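Chapter 6
Comparing Grippers in Simulation

The choice of a gripper affects every later decision in the design of a work cell. This chapter presents a method for comparing two-fingered grippers on the same arm, using small parts held in a tray. 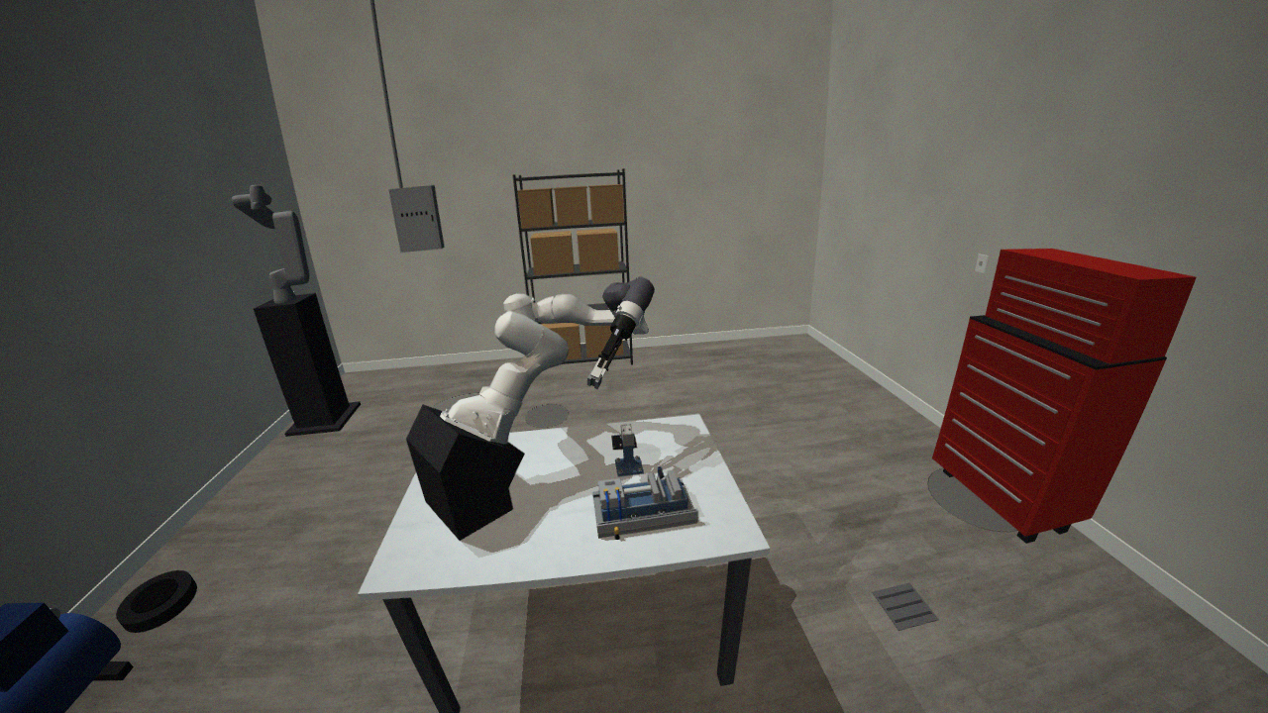

Each gripper is given 2000 trials under the same starting conditions. The Dhanial and Stekovex models are treated first, and their results are set out by type of failure in Section 6.2.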